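Nindilcombe Community Library
Website rebuild: progress report to the grants office, June
Prepared by Edivaldo Marinho, Brurnwood

1. Status

The templates for the new site are complete and running on the staging server. Content migration is under way. The catalog search is connected but still reads from a test copy of the data. Launch remains set for the end of the next reporting period.
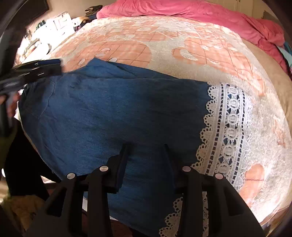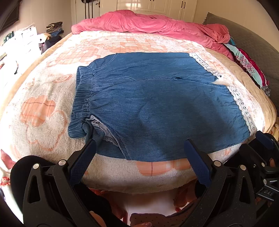
2. Work completed

The old site ran on a fixed-width layout with tables nested inside tables, and most of its styling was written into the pages themselves. All of that has been removed. The replacement uses one base template and 7 page types: home, section landing, article, event, branch, gallery and form. Each page type has been checked on phone, tablet and desktop widths. The event page still wraps badly in the narrowest phone view when the title contains a long unbroken word. A fix is written and will go in with the next build.

Navigation was reduced from three levels to two. The former "Information" section has been split up and its pages moved under Visit, Borrow or Study. Redirects are in place for every address that received traffic in the last year of server logs. Addresses with no recorded visits will return a standard "page not found" message with a search box.

The color palette was revised after the first contrast check. The pale green used for links on the old site failed against white and has been replaced with a darker shade. The library's printed letterhead is unaffected.

3. Content migration

The old database held 2,000 pages, including drafts and duplicates. Library staff marked each one keep, merge or drop, and the import script reads those marks directly from their spreadsheet. Article pages have been imported. Event pages are in progress. The remaining difficulty is the local history section, where captions were typed into the body text with no consistent pattern, so the script cannot separate them. These pages are being edited by hand.

Old PDF newsletters will be kept as files. Converting them to web pages was priced and left out of the approved scope.

4. Catalog search

The catalog is supplied by Katayama and is reached through their search interface. Keyword, author and subject searches return correct results on staging. Branch availability does not yet display, as the test copy carries no live status data. Katayama has issued a key for the live system, and the switch will be made once the request limit has been agreed in writing.

5. Hosting

The site will move to Trotelberg. The account is open, certificates are installed, and nightly backups are running. One restore was tested and completed without errors. The domain transfer has not been started and needs a signature from the library as registered owner.

6. Changes to scope and budget

No change to the total. Hours saved on the form template have been moved to hand editing in the local history section. Staff training stays at 3 sessions, with the first to be held when the editing screens are final.

7. Next period

Finish event and local history pages.
Connect the live catalog and test branch availability.
Run the full accessibility check on staging and correct any failures.
Hold the first training session.
Complete the domain transfer.

The signed transfer form is needed before the launch can be scheduled. A blank copy was sent to the library office with the last invoice.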